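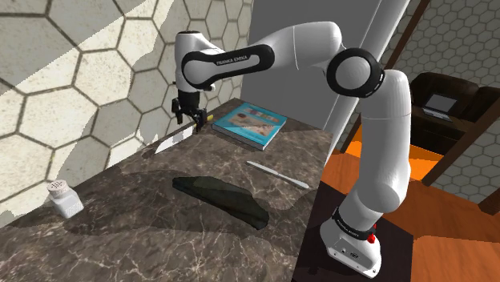

Slide 4. Prilow kitchen package, trial results

Prilow is sold as a simulation licence with a set of ready-made counter tasks. We tested the August release at Plostville on the Ueda workstation.

The knife task is the one to dwell on. Grip is on the handle, blade angled down, tip just clear of the marble. Point out that the other items sit on the counter during the task and count as obstacles.

17 runs, 11 completed. Two failures were slips at the handle, two were contact with the wall tiles. The rest timed out. Do not read out the log.

Shadows render well. Blade texture is coarse at close range, so wrist camera training on it is doubtful. Say this before someone asks.

Compare with Fuden: slower to load, better contact model, no book or shaker in the object set.

Price is per seat. Support replies came within a day, Monday excepted.

Next slide: grip force settings.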